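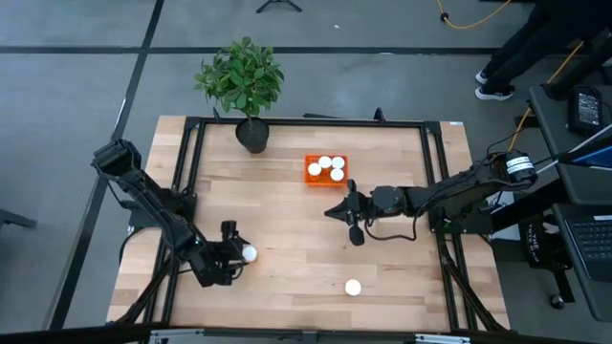 Why does the manual tell me to oil the underside when no one ever sees it, one owner wrote after the last edition, and could the step be dropped? It could not. A top finished on one face takes up moisture through the other, and most of the cupped tops returned to Florkness had bare undersides. The step stays in, and it now comes first.

Section 4: Finishing and Maintaining the Fidside Wood Top
Revised 5th November. Replaces the May edition.

4.1 Scope

This section covers sanding, oiling and routine care of the Fidside solid wood top, length 1524 mm, supplied unfinished. It does not apply to tops supplied with a factory lacquer. To tell the two apart, put a drop of water on the underside near a corner. On an unfinished top the drop soaks in and leaves a dark spot. On lacquer it stays as a bead.

For fastening the top to a frame, see Section 3. Complete Section 3 as a dry fit, then take the top off again before you start here.

4.2 What you need

Plistix Hardening Oil, clear, part no. 1121
Furtado abrasive sheets, grits 120, 180 and 240
Furtado white pad
Lint-free cotton cloths
Vacuum cleaner with brush head
Metal container with lid, for used cloths
Nitrile gloves and a dust mask

CAUTION: Cloths wet with oil can heat up and catch fire without a flame. Put them in the metal container, cover them with water and close the lid. Do not leave them folded or in a pile, even for the length of a break.

4.3 Preparing the room

Let the top rest in the room where it will be used for at least 48 hours before sanding. Lay it flat on battens so that air reaches both faces. Do not lean it against a wall. Room temperature should be between 60°F and 75°F. Turn off underfloor heating if the battens are low.

NOTE: Color differences between neighboring planks are normal and are not a fault. Oil makes them stronger at first. They even out somewhat over the first year as the wood darkens, more quickly near a window.

4.4 Sanding

1. Place the top on the battens with the underside facing up.
2. Sand the underside with 120 grit only. Follow the grain.
3. Vacuum, turn the top over and check the battens for grit before you set it down.
4. Sand the upper face with 120 grit until all pencil marks and handling marks are gone.
5. Repeat with 180 grit, then with 240 grit. Vacuum between grits.
6. Break all sharp edges by hand with 240 grit. Two or three light strokes are enough. Oil draws away from a sharp edge and leaves it thin.
7. Wipe the upper face with a barely damp cloth to raise the grain. Let it dry for one hour, then go over it once more with worn 240 grit.

Do not sand finer than 240. A polished surface closes up and the first coat will not go in.

End grain needs more work than the faces. Stay with 180 grit on the ends until the saw lines are gone under a low side light, and only then move on.

4.5 Applying the oil

Work in daylight if you can. Missed patches are hard to find under a ceiling lamp.

1. Stir the can from the bottom for a full minute. Do not shake it.
2. Start with the underside. Spread a thin coat with a cloth, along the grain.
3. Wait 15 minutes, then wipe off everything the wood has not taken up. The surface should feel dry to a gloved hand.
4. Leave for 12 hours, then turn the top over onto clean battens.
5. Coat the upper face and edges in the same way. Give the end grain a second pass while the first is still wet.
6. Leave for 12 hours. Rub lightly with the white pad and vacuum.
7. Apply the second coat to the upper face and edges. Use half as much oil as before.
8. Leave for 24 hours before refitting the top to the frame.

NOTE: The underside needs one coat only. If there is oil left in the can after step 7, keep it for repairs – do not add a third coat. Extra oil sits on the surface and stays tacky.

4.6 Curing

The oil reaches full hardness after 14 days. During this time the top can carry light, dry objects, but the following limits apply.

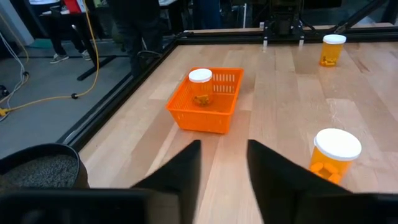

Keep water, alcohol and household cleaners off the surface until curing is complete. Lift objects to move them. Do not lay down rubber mats, vinyl cloths or anything else that seals the surface, and do not leave one object in the same spot for more than a day. Covered areas cure more slowly and may show as pale outlines. If an outline does appear, clear the top and leave it open to the light; most outlines fade without treatment.

Small bottles and cans are a frequent cause of rings, both during curing and later. Stand them on a tray or in a container, and wipe the base of anything that has been opened or poured from.

4.7 Routine care

Dust with a dry cloth. For marks, use a cloth wrung out in lukewarm water with a little mild soap, then dry the area along the grain. Do not use steam, scouring powder or melamine sponges.

Re-oil the upper face when water no longer beads on it. With normal household use this is once a year. At a sink or a plant shelf, check every three months.

4.8 Repairs

Light scratches: rub with the white pad and a few drops of oil, wait 15 minutes, wipe dry.

Dents: place a damp cloth over the dent and touch it with a warm iron for a few seconds. Repeat until the fibers have risen. Let the wood dry overnight, sand with 240 grit and oil.

Black stains: these come from iron in contact with wet wood. Sanding removes shallow ones. For deeper stains, use an oxalic acid wood bleach as directed on its label, and test it on the underside first – the treated area will be lighter than the wood next to it until it has been oiled again.

Tacky surface after 24 hours: see 4.9, Troubleshooting.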